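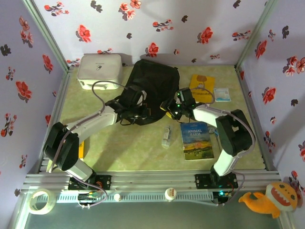 4. What people do with the small stuff

4.1 Flat things, round things and the bag itself

I went into this part of the study thinking that packing a bag was mostly a question of size. Big things first, little things in the gaps, zip it up, done. That's how I pack, and it's how my mother packed, and I'd honored the idea with a whole paragraph in our original plan (Carol Birkett crossed it out in pencil and wrote "we'll see" next to it). We did see. Size matters a good deal less than I expected, and shape matters more, and the bag matters most of all.

Let me start with the bag. A soft shoulder bag doesn't hold itself open. Put one down on a table and it slumps, and the strap goes wherever it likes, often right across the opening you were about to use. The people in our sessions at Skellwood spent a surprising amount of effort just on this, before a single item had gone in. They propped the bag against a wall, or held one edge up with the left hand while feeding things in with the right, or gave up and laid it flat and pushed things in sideways like letters into an envelope. We'd written our coding sheet as if packing began with the first object. By the second morning Callum Gosling had added a row at the top called "arguing with the bag," and we kept the name all the way through.

Figure 1 gives a fair idea of the sort of spread I'm talking about. The black fabric bag is at the back, slumped, with its strap in the way of things as usual. The paperback is Animal Farm, and the small clear bottle with the label is lying on its side near it. The yellow booklet is by the bag with a small white-and-blue packet next to it, and the white plastic box is over in the back-left corner. It's a plain mix, and I like it for that: something floppy, something stiff, something that will roll, something you'll lose the minute it goes in.

We ran the packing task with 40 people. Each had 180 seconds, which sounds short until you watch somebody finish early and then sit there looking at you. No one was told what order to use or whether everything had to fit. We said "pack this as if you were leaving the house" and left it at that. Lacey Holroyd wanted to say where they were going (a train ride, a day at work), and I talked her out of it, and I now think she was right. Several people asked. One man wouldn't start until he'd decided for himself that he was going to the dentist, at which point he put the book in first and very carefully.

4.2 The book goes first, mostly

The paperback was the most common first item, and the reason people gave when we asked was nearly always that it "makes a wall." A book slid in upright along the back of a soft bag gives it a spine for a while. The bag stands a bit better, the opening stays wider, and everything after that is easier. People who did this rarely described it as a plan. They'd say something like "well, it's flat, so it goes at the back," as though the back of a bag were where flat things naturally live.

The thin booklet should have gone the same way, by that logic, and it didn't. It got held back. People picked it up, looked at the cover, put it down, packed two other things and then returned to it. Adaeze Okoro thinks the trouble is bending. A thick paperback can look after itself, she says, but a booklet on its own will curl around whatever's next to it, so it needs a partner. The people who were happiest with how they'd done tended to tuck the booklet inside the paperback or flat against it, and they'd do this with a small pat. I didn't code the pat. I wish I had!

A few people packed the book last, flat on top, like a lid. I was ready to call this a mistake until I noticed that these were the same people who told us afterward that they read on the bus. For them the top of the bag is the most valuable spot in it, and the book had earned it. So there are two quite different good answers to where a book goes, and which one you pick depends on whether you think of the bag as something to fill or something to reach into.

4.3 Bottles

I have strong feelings about bottles now. A small bottle on its side is a nuisance on a table and a worse one in a bag, and everybody seems to know this in their hands before they know it in their heads. Almost everyone righted a bottle before packing it, even when it was about to go in sideways anyway. They'd stand it up on the table, check the cap with a thumb, and only then pick it up again. Lorraine Rudd calls this "saying hello to the bottle" and did it herself when she took a turn, while insisting she hadn't.

The checking is the interesting bit. It takes a second or so and it happens with no instruction at all. We tried one session with bottles that were sealed and looked sealed, with the plastic still on, and people pressed the caps just the same. I take this as a habit picked up from one bad leak at some time in the past. Plenty of people had a story ready. Shampoo on a passport, hand gel on a birthday card, that kind of thing. The stories were told with real pain.

Where the bottle ended up was harder to predict. Some people wedged it in a corner, where the side seam and the bottom meet, and some put it next to the book so it had something straight to lean on. A smaller group carried it in the hand until the very end and then dropped it in on top with a shrug. When we asked that last group about it, they said they'd be wanting it soon anyway. I'm inclined to believe them, although I'll admit it's also exactly what I'd say if I had run out of ideas.

4.4 Packets, caps and other things that vanish

Little packets got the least care of anything. They went in late, from a height, and out of sight. A person who had spent a good half minute nursing a booklet into place would then toss a packet in over the top without even looking where it landed. And yet when we did the second half of the session, where you're asked to find things again without tipping the bag out, it was always the packets they swore at.

We tried offering a box. A hard plastic box with room for the small stuff seemed like a kindness, and on paper it ought to have solved the whole problem. What happened is that people split into those who used the box as a box and those who treated it as one more awkward thing to pack. The second group was bigger than I'd like. Some of them left it on the table and told us, politely, that it was "for storage." I think they had a point. A stiff box in a soft bag takes up its full size whether it's full or empty, and it digs into your hip. The grocery bag, the sock and the inside of a glove all turned up in our diaries as better places for small things, and every one of those can be squashed.

Speaking of the diaries, we asked for up to 300 words a week from anyone willing to keep going at home, and the entries from Jedness were by far the best. One writer kept a running list of what was at the very bottom of her bag each Wednesday. It was nearly always loose caps. She had no idea what any of them belonged to and she never threw one away, and I understand her completely.

4.5 Tables and what they do to packing

A last thing, and it's one I nearly left out. The table is part of the packing. If there's room to spread things out, people spread them out, and they pack from what they can see. When the surface got crowded they packed whatever was nearest, in whatever order that gave them, and the book-first pattern pretty much fell apart. It came back as soon as we cleared some space. Walls around the surface helped as well, mainly by giving the bag something to lean on (and by stopping the bottles). Ours were papered in lavender with red and maroon flowers, and more than one person told us it reminded them of a spare bedroom. Adaeze reckons that did more to relax people than anything in our opening script, and she may well be right, though we have no plain white version to compare it with.

Roll-offs did happen in the earlier sessions. We lost 3 bottles over the front before we moved the work back from the edge, and I've kept those sessions in the analysis. People changed how they packed after a bottle fell. They got slower, they used both hands, and they put the other round things away first. Callum argued for treating those sessions as a separate group, and if we get the chance to run this again at Grarden in May, we'll have enough of them to do it his way.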